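Restoration of the Flargate wet meadows: progress report to the Wasteritz Foundation
December 23, 2019

Prepared by Raimo Karppinen, site manager

1. Where we are

Water levels in the northern half of the meadow are now being held through autumn for the first time since the drains were cut. The southern half is behind schedule. We had planned to have both ditch blocks finished before the ground got too soft for the excavator, and only the northern one was done in time. The contractor will return when the track is firm enough to carry the machine.

Spending is within budget overall. The earthworks line is underspent because of the southern block, and the plant propagation line is slightly over.

2. Hydrology

Eight dip wells were installed along two transects. Seven are giving usable readings. The well closest to the Treltero road silted up and will be moved a few metres upslope. Readings are taken every second week by hand.

In the northern half the water table stayed within the target range except for one dry spell, when it fell below the bottom of the two shallowest wells. It came back after rain. We do not have enough data to say how much of this is the ditch block and how much is the season, and we would ask that the figures not be quoted outside the foundation yet.

3. Vegetation

The baseline survey is complete. We recorded plants in 100 fixed plots, each marked with a buried metal peg so it can be found again. Sedge cover was better than expected near the old channel. Away from it the sward is mostly tall grass with very little light reaching the ground, and we do not expect much to change there until mowing starts.

Reed canary grass is the main concern. It has spread along the filled ditch where the soil was disturbed. We will cut it twice next summer and look at it again before deciding on anything stronger.

4. Planting

The nursery at Juška delivered 600 sedge plugs, all grown from seed collected on the site. They went in along the channel margin over three days. Geese pulled up a number of them in the first week, so we put up string fencing on short stakes. Losses slowed after that. A proper survival count will be done in spring.

Seed of the later-flowering herbs was collected but germination at the nursery has been poor. They are trying a longer cold treatment on the remaining seed.

5. Access and neighbours

The grazing agreement with the farm to the east has been signed. Cattle will come on at a low stocking rate once the new fence is up. One neighbour asked whether the ditch block would flood his lower paddock. We walked the boundary with him and agreed to put an extra dip well on his side of the line.

6. Next period

Finish the southern ditch block. Replace the silted well. Complete the eastern fence. Count surviving plugs and order replacements if needed. Begin the first cut of the tall grass on the drier ground, with the cuttings taken off the site.

We would like to carry the unspent earthworks money forward into the next period for the southern block. A revised budget sheet will follow by email once the contractor has confirmed his rate.

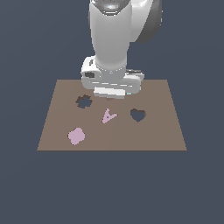 The rate he gave us by phone was the same as last time, plus the cost of bringing the machine back in. If that holds, the carried-forward amount will cover it and no further funds will be requested for earthworks.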